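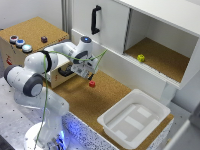

10 December 2019

Second round of the iron gall ink tests. Sheena asked for these to be written up properly this time, so I am putting down quantities as I go.

Background for Euan, who missed September: we are trying to get an ink that goes on dark enough to see while writing, turns fully black within a week, and doesn't eat the paper. The September batches were black enough but too acidic. Two of the strips from that round have already gone brown at the back of the heavier strokes. I have left them in the blue folder with the old numbers on them. Please don't renumber them.

**Batch E**

- 88 g crushed oak galls (Finlay's lot, the small dark ones)
- 400 ml rainwater, filtered twice through coffee paper
- ferrous sulfate, half the September amount
- gum arabic, stirred in last

Galls soaked cold for two weeks with the lid resting loose. There was a skin of mold on top by the end, gray, and it lifted off in one piece with a spoon. Valdis says to leave the mold alone because it helps break down the tannin, and he may be right, but I wanted one batch without it. Liquid underneath was the color of strong tea. Strained through muslin, squeezed, strained again. Lost more than I wanted to in the cloth.

Added the iron a little at a time. It went purple-black at the first spoonful, same as before. Held back the last of it when a drop on paper stopped getting visibly darker.

Gum arabic clumped. I put it in dry, which was stupid, having written "dissolve first" in capitals in September. Spent half an hour pressing lumps against the side of the jar. Most went in. Strained a third time.

**Batch F**

Same as E but the galls simmered for an hour instead of soaked. 200 ml of water to start, topped up twice when it got low. Kept it under a boil. Much quicker and the smell is worse. The liquid came out darker than E before any iron went in, and it took a bit more iron to reach the same point on the drop test. Gum dissolved first in warm water. No clumps.

**Writing tests**

Steel nib (the Bredon, medium) and a goose quill cut by Fraser. Paper was the Zoltura laid, plus a few strips of ordinary copier paper for comparison.

E, steel nib: flows well, maybe a little thin. Pale gray at first, readable. Darkened while I watched it. No feathering on the laid paper, some on the copier paper.

E, quill: too much ink at the start of each stroke. Could be the cut and not the ink. Fraser's slit is on the long side.

F, steel nib: darker straight off. Slightly sticky, and the nib needed wiping after every few lines. Next time less gum.

F, quill: best of the four. Fine hairlines, nothing blobbed. Sheena wrote out a whole page of a recipe for pickled walnuts with it and said she would be happy to stop there.

pH strips: E came out a shade less acidic than F. Both are better than anything from September. The strips are hard to read in a dark liquid, so I touched a drop to the end and read the color where it crept ahead of the black. Don't take it as more exact than that.

**Aging**

Cut each sheet into three. One set taped inside the south window, one set in the drawer, one set in the humidity box with the salt dish. Labels are in pencil on the back, batch letter then nib then paper. Finlay, the salt dish wants topping up if it dries to a crust.

**Problems and loose ends**

The Cekix scale drifts when the heater is on. I weighed the iron three times and got three answers, then moved it to the far bench and it settled. Everything in Batch F was weighed over there. E was not, so treat the iron figure in E with some suspicion.

We are low on the good galls. The imported ones from Ngcobo are bigger and cost more, but Valdis has used them and says you need fewer for the same color. I would like to run one batch with those before we commit to picking our own again next fall. Euan, could you ask what the smallest bag is?

Clove in the jar to keep mold down: one in each, dropped in whole. It has made no difference that I can see to the color. The smell is pleasant.

Stains: washing soda does nothing. Lemon juice took most of it off my hands. It has not taken it off the bench, and the sink by the door needs another go before anyone washes cups in it.

**Next**

- Batch G: simmered like F, less gum, iron weighed at the far bench
- a mold batch, for Valdis
- recut two quills with a shorter slit
- crushed eggshell in a small portion of F, left overnight and strained, to see how far the acid comes down before the black goes with it
- look at the window strips after a week and write the result on this page, below this line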